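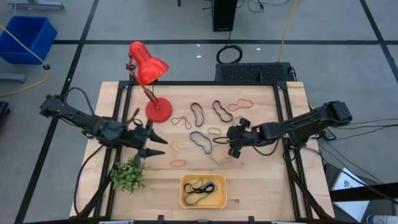

Rubber band test

The rubber band test, also called the Vesterel band trial after the workshop where it was first written down, is an informal method for comparing robot grippers. One or two arms are asked to pick rubber bands off a tabletop and put them in a bin. It needs almost no equipment and has humbled a good deal of expensive equipment.

Background

The trial was set out by Etelka Gulyás and Rodrigo Ortuño, who were looking for something cheaper than the blocks and pegs then in use. A block sits where it is put, has flat sides, and forgives a sloppy approach. A rubber band is thin, low, bendy and has no front or back. It can be grabbed nearly anywhere along its length and dropped just as freely. Ortuño's first write-up ran to seven pages, five of which concerned the choice of bands.

Early versions used a single arm. The two-arm layout came later, after Océane Chan pointed out that bands on the far side of the table were being quietly left out of the results.

Setup

A typical setup has two arms facing each other across a wooden table, with bands of mixed color and width spread between them and a shallow bin near the front edge. Household objects such as a lamp or a potted plant may share the table. They give the arms something to steer around and give the cameras something to be confused by.

Bands differ in how much trouble they cause:

Wide bands stand up well to a clumsy grasp and are often used for warm-up runs.

Thin tan or beige bands on pale wood are hard for a camera to pick out, and people reading the footage later do little better.

Small bands lie low and close up on themselves, so the fingertips have to come down almost to the table. Many a fingertip has kept going.

Grippers compared

Two-finger grippers with narrow, pointed tips are the usual choice. They can get under a band lying flat, but they hold it at a small spot, and a band that is pulled at an angle may roll out. Broad, padded fingers hold better once they have hold of anything. Getting to that stage is the difficulty.

The Drilix tip, a slim finger with a shallow groove near the end, was designed by Vilmos Fekete with this trial in mind. In a series of 641 attempts run at Clendwood, it dropped 75 bands. Fekete called the result encouraging. Gulyás asked how many had landed in the plant, and the published table has a column for it.

Suction cups have been tried once.

Cameras

A fixed camera over or beside the table gives the whole layout and is good for finding bands. It is less good at the moment of the grasp, when the arm tends to get in the way of the one thing worth seeing. A second viewpoint close to the bin helps with judging a release, although a low one may offer mostly bin wall, with the arm and ceiling above it.
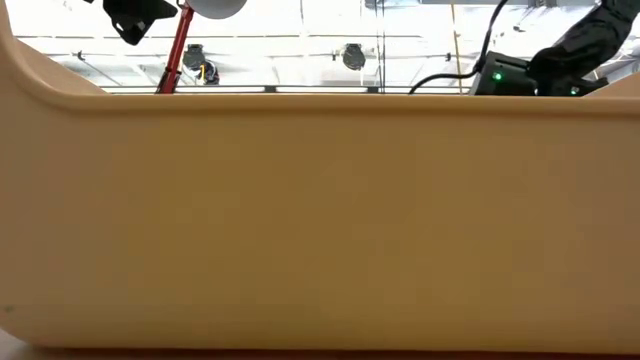 Scoring

A band counts when it is fully inside the bin and no longer touching the gripper. A band hanging over the rim scores half. Bands thrown in by accident score in full, a rule that Eldana Derese has opposed in writing for as long as the trial has had rules.

Time is recorded but seldom compared between sites. The workshop at Echevarría measures from the first movement of either arm, while Clendwood starts the clock when the operator says so, and its operators are known to be in no hurry.
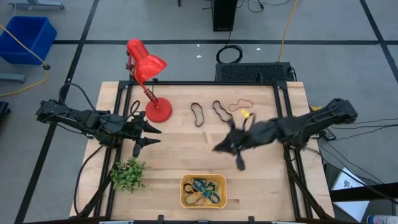
Can the test be run with only one arm?

One arm is enough, provided every band lies within its reach and the report says how many arms were used. Scores from one-arm and two-arm runs are kept in separate tables.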